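Wanted: people who doubt decluttering advice

Most tidying books promise a calmer life in 30 days. I have read plenty and I'm not convinced. Culton is looking for 20 adults to test one such method at home for 6 weeks, starting 3rd May.
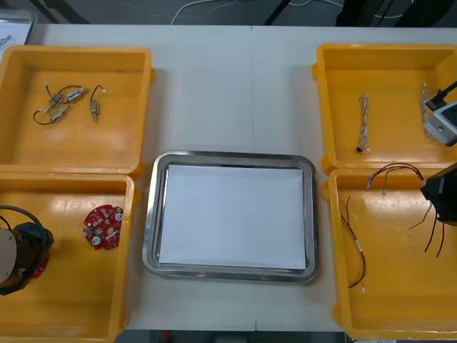

You don't need to be messy to join. You pick one drawer and sort it by the book – small wired parts in one yellow bin, say – then log how long it stays that way. 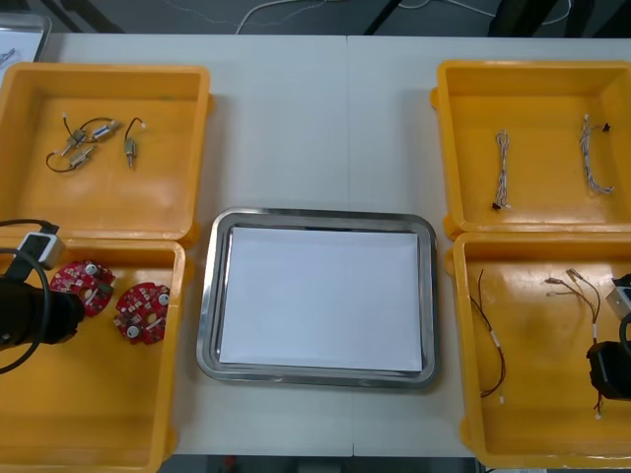
Pay is $96, sent after your last log. Fans of the method may apply, but I want grumblers too. If four bins and a steel tray look like overkill to you, say so in your log.

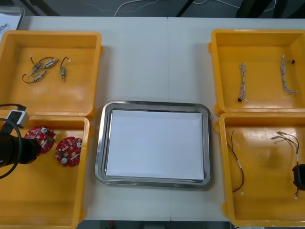 How to apply

Write to Aurora Pacheco at Culton with two lines on your worst drawer. No photos, please – and no sales pitches.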